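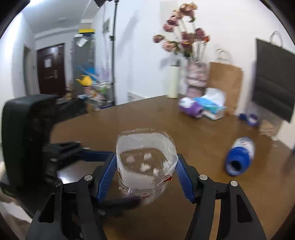 How much water does a small dairy need to clean its pipework between batches?
Less than most of us have been using, and the new rinse recovery skid from Sirness is built to bring the figure down without touching your wash recipe.

I'm Maëlys Brunet and I look after the process side at Sirness, so I've been living with this thing for longer than my family would like. It goes on sale in March, it's called the Trodmont, and I'm really pleased to be the one writing this instead of the usual formal announcement!

If you run a creamery, a brewery or a juice line you'll know the routine. Pre-rinse, caustic, rinse, acid if it's due, final rinse, and then it all goes down the drain and you pay for it twice – once coming in and once going out. The final rinse is the bit that has always bothered me. It's nearly clean water, and on a lot of sites it gets used for a few minutes and thrown away.

The Trodmont catches that final rinse, filters it, checks its conductivity and holds it in an insulated 2000 litre tank for the next pre-rinse. If the reading is out of range, the valve sends it to drain and the operator gets a message on the panel saying so. You can set the limit yourself, and it's locked behind a supervisor code (we had a long argument in the office about that code, and I lost, and I now think the others were right).

We ran the first unit at Drotbridge, a cheese plant with 13 cleaning circuits and a plant room you have to turn sideways to get through. Over the trial they logged 934 washes. The skid took the final rinse from the vat and pasteuriser circuits and left the brine circuits alone, as salt carry-over makes recovery more trouble than it's worth. If most of your washing is on brine lines, please ring us before you order, as I'd sooner tell you to keep your money.

Fumiko Kubo manages production at Drotbridge and was the one who had to fit our visits around her make schedule. "I wanted something my night shift could run without phoning me," she told us. "They had one evening on it with the engineer and then they got on with it. My only complaint was the pump noise, and Sirness changed the mounts."

She's right about the mounts. The early ones passed a hum straight into the floor, and every unit now ships with the softer type.

A few practical things people keep asking me. The skid comes on a stainless frame with adjustable feet and fits through a standard double door. It talks to most existing controllers over a simple signal exchange, so you don't have to replace your panel. Filters are changed from the front with no tools. Pipe connections are dairy thread as standard, with clamp ends if you ask at the time of ordering. Installation is being handled by Iyer, who have fitted our dosing sets for years, and they'll do a site survey before anything is quoted.

We're building 100 units in the first run. Orders are open now through the Sirness sales desk, and the phones are staffed from 8am. If you'd like to see one working, ask for me and I'll sort out a visit – bring boots.

Recent news from Sirness
Dosing sets: new seal kits now in stock
Choosing a spray ball for short, wide tanks
Iyer adds a second survey team
Operator training: spring places open
Conductivity probes and when to recalibrate them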